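Rechercher dans les rapports et documents
Mots-clés... OK

Projet Fisunach - point d'avancement pour Annelies Hendriks (Prekis)

Bonjour Annelies,

Voici le point de juin, un peu plus long que le précédent car il s'est passé pas mal de choses côté logiciel (et que vous m'aviez gentiment reproché d'avoir été trop bref la dernière fois !). Je reprends l'ordre du plan de travail, sauf pour l'étalonnage que je fais passer en premier : tout le reste en dépend et c'est là que nous avons perdu du temps.

Étalonnage caméra-bras

Nous avions un décalage entre la position des blocs calculée par la perception et celle où la pince descendait vraiment. Rien d'énorme, mais assez pour qu'un doigt vienne se poser sur le bloc au lieu de passer à côté. J'ai d'abord accusé le détecteur, puis la géométrie de la pince dans le modèle, et j'ai passé une bonne semaine là-dessus avant que Kenji Okafor ne relise la chaîne de transformations et ne tombe sur une rotation appliquée dans le mauvais ordre. Une ligne de code ! La correction était faite dans l'après-midi, et les tests qui vérifient cette partie existent enfin. Ils tournent à chaque modification, sur des poses enregistrées, sans avoir besoin du bras.

J'en ai profité pour refaire la procédure elle-même. Avant, il fallait déplacer le bras à la main de pose en pose et noter les fichiers dans un tableur. Maintenant un script enchaîne 20 poses, rejette celles où la mire est mal vue et affiche l'erreur résiduelle à la fin. Gwion Edwards l'a lancé tout seul jeudi en suivant la notice, et il m'a rendu la notice couverte de remarques (toutes justifiées, je suis en train de la réécrire).

Perception : les blocs dans le bac

C'est la partie qui me plaît le plus et celle qui a le plus bougé. La segmentation sépare bien le rouge du fond gris, même sur les zones de tôle rayées qui renvoient la lumière. Le vert foncé nous a donné plus de mal. Dans l'ombre d'une paroi, il se confondait avec le métal, et le masque perdait un bout du bloc : l'orientation estimée partait alors de travers, ce qui est embêtant sur des pièces allongées où l'on veut saisir en travers de la longueur.

Keisha Lindqvist a repris l'annotation avec des consignes plus strictes sur les bords, puis réentraîné le modèle avec environ 50 vues supplémentaires, choisies parmi les cas ratés. Le résultat est nettement meilleur à l'œil, mais je préfère attendre la campagne complète avant de vous donner un taux. Ce qu'elle a changé aussi, et que je trouve très bien vu, c'est que le modèle sort désormais une confiance par bloc et plus seulement par image. Le planificateur peut donc commencer par un bloc dont il est sûr et remettre les autres à plus tard, quand la vue sera dégagée.

Reste le cas des blocs qui se recouvrent. Quand un rouge cache une partie d'un vert posé juste derrière, il arrive encore que la perception propose un vert trop court, avec un point de saisie décalé. Keisha teste une complétion simple à partir des dimensions connues des blocs. Ça paraît bête mais ça marche étonnamment bien tant que l'une des extrémités est visible.

Planification des saisies

Le planificateur de Helness, celui que nous utilisions depuis le début, traitait le bac comme une boîte rectangulaire. Or ses parois sont inclinées et il y a cette cloison à l'arrière du compartiment où nous travaillons ; résultat, il refusait des saisies parfaitement possibles près des bords et en acceptait d'autres où la pince frôlait la tôle d'un peu trop près à mon goût. J'ai remplacé la boîte par un maillage mesuré, et j'y ai ajouté les serre-joints, que nous avions tout bonnement oubliés dans la première version.

Le calcul est plus lourd, évidemment. Pour compenser, Gwion a mis en place deux étapes : un filtre grossier qui élimine vite les approches sans espoir, puis la vérification fine sur ce qui reste. Sur nos enregistrements, l'attente avant chaque mouvement est redevenue supportable (on ne va plus chercher un café entre deux saisies).

Le point dur, c'est le bloc appuyé en biais contre une paroi. La saisie verticale n'est pas la bonne, il faudrait incliner le poignet, et là ce sont les câbles qui nous limitent : ils font une boucle autour du poignet, et certaines orientations tirent dessus. Pour le moment j'ai restreint les angles autorisés de façon très prudente. C'est une rustine, je l'assume, et je la remplacerai par un vrai modèle de la gaine dès que Thaddeus Hutchins aura terminé les mesures.

Outillage et journalisation

Moins spectaculaire, mais c'est ce qui nous fait gagner le plus de temps au quotidien. Chaque essai enregistre maintenant dans un même dossier les images, les masques, la trajectoire prévue, la trajectoire suivie et la version du code. On peut rejouer un essai sur un portable, sans toucher au robot, et comparer ce que deux versions du planificateur auraient décidé à partir de la même vue. C'est comme cela que j'ai retrouvé l'origine d'un arrêt intempestif qui nous agaçait depuis le printemps : une limite d'effort reprise d'un ancien fichier de configuration, jamais mise à jour.

Côté visualisation, Kenji a écrit un petit outil, baptisé Bashir (ne me demandez pas pourquoi), qui superpose les saisies candidates à l'image du bac avec le motif de rejet de chacune. Je vous le montrerai à votre prochaine visite, c'est très parlant ! Il est encore lent sur les longues séquences et il n'aime pas du tout les dossiers incomplets.

Les essais au bac

Nous travaillons toujours avec les blocs rouges et verts en vrac dans le grand compartiment, le bac étant bridé sur la table par les serre-joints bleus. C'est volontairement un jeu de pièces simple, et il nous donne déjà à peu près toutes les difficultés dont je parlais plus haut : un rouge de biais contre la paroi, un autre devant un vert, et un vert côté robot qu'un doigt de la pince masque en partie. Ce dernier point m'occupe beaucoup en ce moment, car une vue prise avec le bras au-dessus du bac ne vaut pas une vue dégagée, et je voudrais que le logiciel le sache de lui-même.

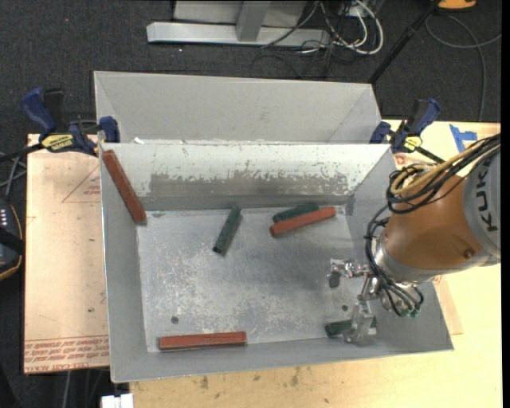
Pour la suite

Je termine le masquage de la pince dans la perception, puis on enchaîne sur la campagne complète, avec les mêmes dispositions de départ pour l'ancienne et la nouvelle version. Thaddeus s'occupe de la gaine en parallèle. Il me faudrait de votre côté un accord sur le report du lot « pièces mélangées » : je préfère le commencer une fois les résultats de la campagne relus. Dites-moi aussi si le format du tableau de dépenses vous convient, j'ai repris celui de Prekis mais une colonne me laisse perplexe.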